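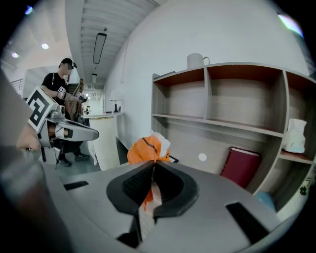
Mirjam Van Loon
Film and television writer

When Koen De Bruijn left the police series Plenville in April, many viewers thought that he would take a long rest. He was on the show for 12 years and he played the same tired inspector in every season. But on Monday he was already rehearsing a new role, in a small theatre with 30 seats.

The play is called Nel and it has only two actors. His partner on stage is Hilde Van den Broek, who was 19 when they first worked together.
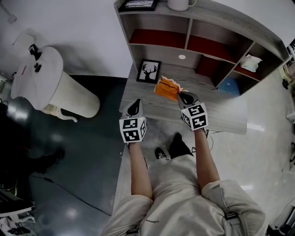

She remembers him as a very quiet colleague – he learned his lines alone and ate his lunch in the corridor. "Now he talks all day," she says. De Bruijn does not miss the cameras yet. He misses the crew, and also the inspector's old coat, which he was not allowed to keep.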